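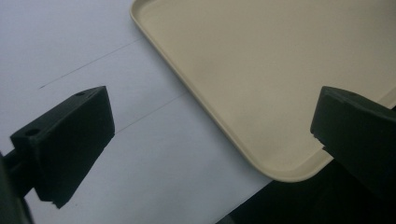
A beige plastic tray with a raised rim, set on a white tabletop.

Search this site
Search

Using a tray at the table

A plain tray with a raised rim is handy for small kitchen jobs. Crumbs and juice stay inside the rim, and you carry the whole thing to the sink when you finish. I have used one since June and wipe down the table a lot less.

Pick one with rounded corners. Square corners hold on to bits of food and you end up digging them out with a toothpick. Pale plastic shows dirt early - good for knowing when to wash it, less good with beets. For stains, spread on a paste of baking soda and water, leave it 30 minutes and rinse.

Don't cut directly on a plastic tray. The blade leaves grooves, and grooves hold stains. Put a small board inside it, or cut next to it and push the pieces over. Lay the knife flat when you put it down, with the handle toward you.

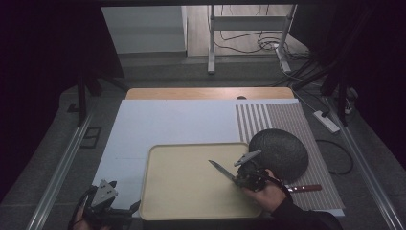 Mats and bowls

A striped mat beside the tray gives you a spot for things you aren't using yet. Shake it out after each job and wash it when it needs it. Keep bowls off the tray's rim, where they tip easily.

Dry the tray standing on edge.

Gaspard Carré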